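Drorkuneck Community Help
Home > Surfaces and Furniture > Wood tops
Thread 1302 - Viewed 2548 times - October 2018

White flecks and scuffs on a reddish-brown wooden tabletop

Posted by: plainbench

The top is wood with a reddish-brown grain finish. It is set inside a small enclosure with pale painted walls and aluminum corner posts, and an aluminum rail runs along the front edge. I took it over from another department, so I have no record of the finish. The supplier of the enclosure was Weltitz, who tell me they did not supply the top.

The surface has small white flecks and scuffs on it. They are present in most areas but heavier in the center and toward the right. A shallow gray plastic tray is used near the back of the table. White plastic boxes are stood upright in it and taken out again, and the tray itself gets shifted during the day.
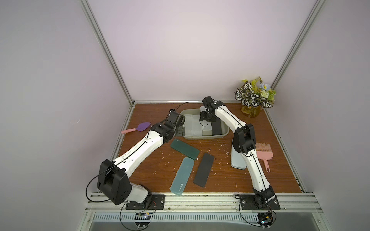 Tabletop with the gray tray toward the back and a white box standing in it.

What I have tried so far:

Dry microfiber cloth. No change.
Damp cloth with a drop of dish soap, then dried. The marks faded while the surface was damp and came back when it dried.
Pencil eraser on one scuff near the right side. Part of it lifted, part did not.

I need to know three things. First, whether the flecks are material sitting on top of the finish or damage to the finish itself. Second, whether there is a treatment that can be done in place, as the top is held behind the front rail and I would prefer not to take it out. Third, whether the tray is a likely cause, and if so what to put under it. The tray has to stay level and must not creep when a box is set down in it.

There is also a slotted vent grille below the rail, so anything that makes dust or drips is a problem.

Reply from: oilandwax
Marked as helpful by the original poster

The damp cloth result is useful. A mark that fades when wet and returns when dry is usually a shallow scratch or a rough patch in the clear coat. Water fills the roughness and the color shows through again. Paint, plaster dust or plastic rubbed off another object would generally stay visible under water. Your eraser result suggests you also have some transferred material, so treat it as two separate problems and deal with the transfer first.

Transferred material:
Put mineral spirits on a white cotton cloth. Damp, not dripping. Test on a hidden area near the back edge and check the cloth for reddish color. If there is none, rub the marks lightly along the grain. For anything left standing proud of the surface, use the edge of a plastic card held nearly flat. Do not use a metal scraper. Keep the cloth off the tray and the painted walls, and leave the area ventilated until the smell is gone.

Scratches in the finish:
After the spirits have evaporated, look at the top with a flashlight held low to one side. What remains white is in the coat. A thin application of paste wax will hide most of it. I use Belay in the brown shade, but any brown furniture wax is suitable. Apply sparingly, wait until it hazes, buff with the grain. A clear wax also works but can dry white inside deeper scratches, which would leave you where you started.

If a fleck is a chip that goes through to bare material, wax will not match the color. Use a touch-up marker one step lighter than the surface, wipe off the excess at once, then wax over it.

Mask the vent slots with low-tack tape before you begin and lay a towel along the front rail. Remove both when finished.

On the tray: I can't tell from a photo whether it is the cause. Turn it over and run a fingertip along the underside, particularly at the corners. Molded plastic often has a ridge there, and grit collects against it. If you find a ridge, take it down with 320 paper away from the table. For underneath, use a sheet of cork 2 mm thick, cut slightly smaller than the base of the tray. Do not use soft PVC matting. Plasticizer can migrate into some finishes and leave a sticky patch.

Reply from: hk_shopfloor

Just sand it and put Closari oil on. Two coats. Did mine like that and it looks new.

Reply from: oilandwax

I would not do that here. Oil does not penetrate an intact clear coat, so all of the coat would have to come off first. The poster does not know if the top is solid or veneered, and there is a vent directly below the front edge. Sanding in place is a poor choice on both counts.

Reply from: flatstock

Agree with the wax. A few points to add.

Wax makes the surface slippery, and the poster says the tray must not creep. Leave the footprint of the tray unwaxed, or fix the cork to the tray with thin double-sided tape - on the tray side only. Cork against a bare finish grips well enough for light plastic boxes.

Clean the underside of the cork when you clean the table. It picks up grit and will then scratch the top much as a bare tray would.

Expect to repeat the wax. On a top in daily use I get 12 months from one application in the low-wear areas and less in the center. I redo mine every January.

Reply from: plainbench

Checked with mineral spirits on a back corner. No color on the cloth. A good number of the flecks on the right side came off, the ones in the center mostly did not, so those are presumably in the finish. The tray has a ridge at two corners of the underside. I have ordered cork and brown wax and will leave the footprint bare.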